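**Notes after the Rulent visit – read before our next session**

Thanks to all of you who made it onto the bus on 14th February! For those who couldn't come (and for those who were at the back by the coffee machine, I saw you), I've typed up what I scribbled down at the demo. It's in the order I wrote it, so it jumps around a bit.

Miłosz Malinowski met us at the door and gave the safety talk, and then Güven Bilgin took over for the demo itself. The cell they showed us is called Nodow. Two arms, two hands with proper fingers, and a sorting-and-placing job that any of us could do half asleep. I liked that they picked something so plain, because you end up watching the hands and forget about the product.

Some things I'd like you to hang on to:

- **Fingers versus a two-jaw gripper.** Güven was pretty frank that a simple gripper would be faster for pegs alone. The hands earn their keep when the parts differ in shape and you don't want to stop and change tools. Go back to your reading on grasp types and see which ones you'd pick for a thin peg and which for a thick cylinder.
- **Who does what.** With two arms you have to decide how to share the table. Does each arm own a side? What happens in the middle? We argued about this for most of the ride home and I'd love to pick it up again.
- **Targets on paper.** A printed sheet is about the cheapest fixture you can get – you can change the task with a new printout. It gives the parts nothing to lean on, though, so think about what that does to your tolerances.
- **How they score it.** Miłosz said they log over 40 runs before they'll quote a success rate to anyone. Please remember that when you write up your own projects after three tries!

Blue parts, white sheet, one hand on each side:
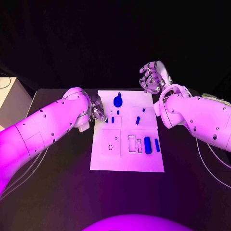
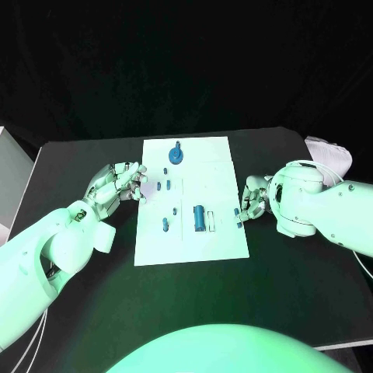
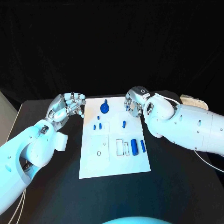
For next time, write me a page on one failure you'd expect in a job like this and how you'd spot it from the robot's side. A dropped peg is fine, a peg that tips over is better, and if you come up with something I haven't thought of I'll be delighted. Sketches are welcome, and so is messy handwriting (mine's worse).

You can work in groups of 2 if you like, just put both names on it. The Trovetti chapter on contact sensing will help, mainly the first half – the second half gets heavy and we'll go through it together in class. I still owe Güven a list of your follow-up questions, so send me yours and I'll pass them along in one go.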